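Forum: Home Organization > Kitchen and Dining
Topic: Dining table as snack landing zone, need a storage method
Page 1 of 2

mwike_dry
Posted 15 April 2023

Background first. Apartment with a combined dining and entry area. The dining table is the first flat surface after the front door, so all packaged snacks end up on it. They arrive in cardboard cartons, get tipped out in the middle of the table to be sorted, and then stay there until we need the table for a meal. Sorting takes a few minutes. Putting away never happens, as there is no assigned place to put things.

Constraints:
Table also carries the electric hot pot base, which has a short cord and stays out most of the year.
No pantry. One upper cabinet, 23 inches wide, already full of dry noodles and rice.
Two adults, one kid who can reach the table but not the cabinet.

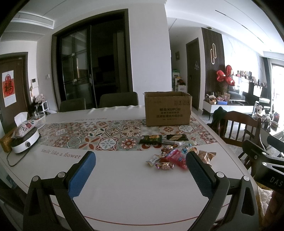
What I want is a container system that separates individually wrapped candy from the larger snack pouches, stays closed, and can be moved in one trip when we set the table. I have looked at the Plusano stacking bins and the Trallix drawer unit. The drawer unit is deeper than I would like. Opinions on either, or on something else, are welcome.

Ayodele Wike

---

Nikzad
Senior member, 944 posts

Bins. The drawer unit is fine on a counter but it is a bad fit for a table you eat at. You will not carry a loaded drawer unit anywhere, so it becomes permanent furniture.

Two Plusano bins with lids, the low ones. Candy in one, pouches standing on edge in the other. Do not stack pouches flat. Whatever is on the bottom gets crushed and is also the thing that expires.

---

threadcount_b

Before buying anything I would use the carton. There's a perfectly serviceable open box on the table behind the pile. Fold the flaps inward, drop in a divider cut from another carton, done. Run it for a month and see what volume you need to store.

---

Nikzad
Senior member, 944 posts

Cardboard on a table next to a hot pot is a poor idea. Steam softens it and the bottom seam lets go. Mine did in August with two pounds of hard candy in it.

---

threadcount_b

Then move it when you cook. He already said everything has to be carried off for meals. A carton weighs nothing.

---

Manee Thammasiri
Moderator

Both methods work, but they answer different questions. The carton tells you volume. The bins hold it once volume is known. I would do them in that order.

A separate point about the hot pot base. I see the tissue box is parked on top of it. I did the same for years with a fabric-covered box very much like yours and stopped after switching the base on without looking. The cover was scorched on one corner. Give the tissues their own spot, and unplug the base at the wall between uses. Mine is an older Prendden with a dial that turns if you brush past it.

---

mwike_dry

Noted on the tissue box. It went up there to free table area, but I take the point. It can go on the shelf by the door.

On volume: I sorted everything last night and counted, as I wanted a number to size the bins with. 152 pieces in total, most of it small wrapped candy. The pouches take up far more space per item.

---

gramweight

At that count the candy wants a jar. Wide mouth, screw lid, clear. Foil wrappers are slippery and a shallow bin slides them all to one end each time it is picked up. A clear jar also makes it obvious when you should stop buying.

Pouches: file them like folders in any narrow basket. There is a white woven one at the end of the table by the hot pot. What is in it now?

---

mwike_dry

Mail and rubber bands, mostly. It could be emptied.

---

Nikzad
Senior member, 944 posts

Open weave basket has no lid. He asked for closed.

---

gramweight

The pouches are sealed. A lid on a sealed pouch does nothing except hide it. Opened ones get a clip and go in the jar cabinet or get eaten.

---

Nikzad
Senior member, 944 posts

A lid keeps a kid out. There is a kid in the first post.

---

Manee Thammasiri
Moderator

Bin lids do not keep a kid out for longer than a day. Height does. If access is the concern, the jar goes in the upper cabinet and some of the noodles come down to replace it.

---

mwike_dry

Access is a minor concern. He asks first, usually.

Plan for now: jar for candy, woven basket for sealed pouches, carton flattened and taken out the same day it arrives. Mail needs a new location - I will start a separate thread for that. If the basket turns out too small I will price the low Plusano bins.

---

threadcount_b

Keep one carton. You will want it for the overflow around holidays.

---

gramweight

Measure the cabinet shelf height before you get the jar. The tall ones do not clear a standard shelf with the lid on.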